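Imprimir | Enviar por correo electrónico

Incidencia 770 — Célula de mazos de cables, demostración de la jornada de puertas abiertas
Estado: cerrada (con una tarea pendiente, véase el final)
Prioridad: alta mientras duró la preparación, normal después
Abierta por: Amber Marsden
Equipo: brazo Kramer con pinza de dos dedos, cámara de muñeca, programa de separación Gostar
Lugar: nave de demostraciones de Arkberg

Descripción inicial

Buenos días a todos, y perdonad de antemano la extensión, que ya sabéis que cuando me pongo a escribir una incidencia acabo contándola entera. Os escribo desde la nave de demostraciones, con la visita de Sesa encima y con la célula haciendo una cosa que la semana pasada no hacía. El brazo baja a la bandeja, abre los dedos, se queda un momento parado encima de los mazos y vuelve a la posición de reposo sin coger nada. En la pantalla sale el aviso «sin candidato de agarre». Si le doy a reintentar, a veces coge uno a la segunda y a veces no lo coge nunca, y tengo que moverle los mazos con la mano para que se anime.

Lo que queremos enseñar es sencillo de contar: dos mazos cortos en una bandeja naranja, el robot coge uno, lo lleva al útil de al lado, vuelve a por el otro y espera a que alguien del público le ponga dos nuevos. Esa última parte es la que más ilusión me hace, porque la gente se acerca, toca los cables y pregunta, y no hay diapositiva que consiga lo mismo. Pero claro, si el público los deja de cualquier manera y el robot se niega a cogerlos, nos quedamos todos mirándonos.

He probado a apagar y encender, he limpiado la lente con el paño de siempre y he comprobado que la bandeja está contra sus topes. El aire llega bien y los dedos abren y cierran a mano sin problema.

Lo que necesito saber es si me arriesgo con la bandeja naranja o si saco la gris antigua, que es más fea pero nunca nos dio guerra.

Seguimiento 1 — Aslak Nordin

Hola, Amber. Antes de cambiar de bandeja, me gustaría entender qué está pasando, que si no nos volverá a salir en la próxima visita. He entrado en el registro del programa y tengo ya algunas cosas.

De los últimos 89 intentos que hay guardados, la gran mayoría de los fallos son de visión y no de movimiento. El brazo llega donde tiene que llegar. Lo que falla es la propuesta de agarre: el programa encuentra los cables, pero no se decide por un punto, y cuando la confianza queda por debajo del umbral abandona. Eso me parece bien como comportamiento, prefiero un robot prudente delante de visitantes que uno que tira de un terminal y lo arranca.

Dos preguntas. ¿Se ha movido algún foco desde la semana pasada? ¿Y los mazos son los mismos del ensayo o son nuevos?

Seguimiento 2 — Amber Marsden

¡Pues sí a lo primero! No se me había ocurrido mencionarlo. Para la visita pusimos una lámpara más alta en el pasillo del público, porque la zona donde se para la gente quedaba muy oscura y en la visita de febrero más de uno se quejó de no ver bien. La lámpara está detrás de la barrera y yo habría jurado que no daba en la célula, pero ahora que lo dices, si me agacho a la altura de la mesa veo brillar el canto de la bandeja.

En cuanto a los mazos, son nuevos, de la misma referencia: rojo, negro y el amarillo y verde, con su etiqueta blanca en el medio. Los del ensayo estaban ya muy sobados y daba un poco de pena enseñarlos.

Seguimiento 3 — Aslak Nordin

Entonces empiezo a tener una sospecha. El punto de agarre que busca el programa es el tramo donde los cables van juntos, al lado de la etiqueta. La etiqueta es blanca y un reflejo también lo es, y para el modelo las dos cosas se parecen bastante más de lo que nos gustaría. Con la lámpara nueva le estamos poniendo etiquetas falsas por el plástico.

Hay una segunda cuestión, y es la separación. Si las puntas de un mazo quedan muy cerca del otro, el programa duda si tiene delante una pieza o dos.

Te propongo probar en este orden, y apunta lo que salga aunque te parezca una tontería:

1. Apaga la lámpara del pasillo y lanza una serie de 10 ciclos sin tocar nada más.
2. Vuelve a encenderla, gírala hacia el suelo y repite la serie.
3. Si sigue fallando, separa los mazos antes de cada ciclo.
4. No bajes el umbral de confianza. Ya sé que es lo primero que apetece.

Seguimiento 4 — Amber Marsden

Hecho, con café y con mucha paciencia. Con la lámpara apagada salió la serie completa sin un solo aviso, y os confieso que aplaudí yo sola. Con la lámpara encendida y girada hacia el suelo hubo 7 ciclos buenos y el resto se quedó en el «sin candidato de agarre» de siempre. En los malos los mazos habían caído muy arrimados, así que tu segunda sospecha tampoco iba desencaminada. Separándolos un poco, funcionó.

Os dejo la vista desde la muñeca, con los dos mazos en la bandeja, casi tocándose por el centro, y los reflejos en el plástico, sobre todo en el borde elevado. 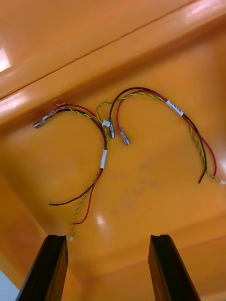 Aslak contestó que el brillo del borde le preocupaba poco, porque la zona de búsqueda se puede recortar para que no lo incluya, y que lo que había que vigilar era el suelo de la bandeja. También recordó que a los terminales no hay que acercarles los dedos bajo ningún concepto, y que si un visitante preguntaba por qué el robot «se lo piensa tanto», la respuesta más sincera era que está eligiendo por dónde coger sin hacer daño a la pieza. Me apunté la frase tal cual.

Cambios aplicados

— Zona de búsqueda recortada al fondo de la bandeja, sin el borde.
— Lámpara del pasillo girada y fijada con brida, para que no la mueva quien pase.
— Cartel pequeño en la mesa del público: «Deje los dos mazos separados, por favor».
— Umbral de confianza sin cambios.
— La bandeja gris queda preparada debajo de la mesa, por si acaso.

Seguimiento 5 — Amber Marsden, 9/9/25

Os cuento cómo fue, que os lo debo. La gente de Sesa llegó con media hora de adelanto (¡y yo todavía con la escoba en la mano!) y quiso empezar por la célula. Los dos primeros ciclos fueron perfectos. En el tercero, un señor muy simpático dejó los mazos hechos un nudo, a propósito, con cara de travesura, y el brazo Kramer bajó, miró y se volvió a su sitio. Les expliqué lo de elegir por dónde coger y resultó ser la parte que más preguntas trajo. Querían saber qué pasa si hay tres mazos, qué pasa si falta la etiqueta, cuánto se tarda en enseñarle una referencia nueva. A lo último no supe contestar con precisión y les prometí que lo haría Aslak por escrito.

En total la demostración duró aproximadamente 40 minutos y solo tuve que entrar en la célula una vez, con la parada puesta y la puerta abierta como manda el procedimiento, a recoger un mazo que se había quedado enganchado en el útil. Eso no tiene nada que ver con esta incidencia; el útil tiene una rebaba en una esquina y abriré otra.

La bandeja gris no salió de debajo de la mesa.

Seguimiento 6 — Aslak Nordin

Me alegro muchísimo, Amber. He revisado el registro de la visita y coincide con lo que cuentas: el nudo aparece como rechazo por separación y el resto de los avisos han desaparecido. Esta tarde escribo a Sesa con lo de las referencias nuevas.

Por mi parte se puede cerrar. Dejo anotado que el recorte de la zona de búsqueda está hecho solo en la configuración de demostración. Si alguien carga la de taller, volverá a ver el borde.

Tarea pendiente: pedir a compras una muestra de bandeja naranja con acabado mate y repetir con ella las dos series de la lámpara. Responsable: Amber Marsden.

Imprimir | Enviar por correo electrónico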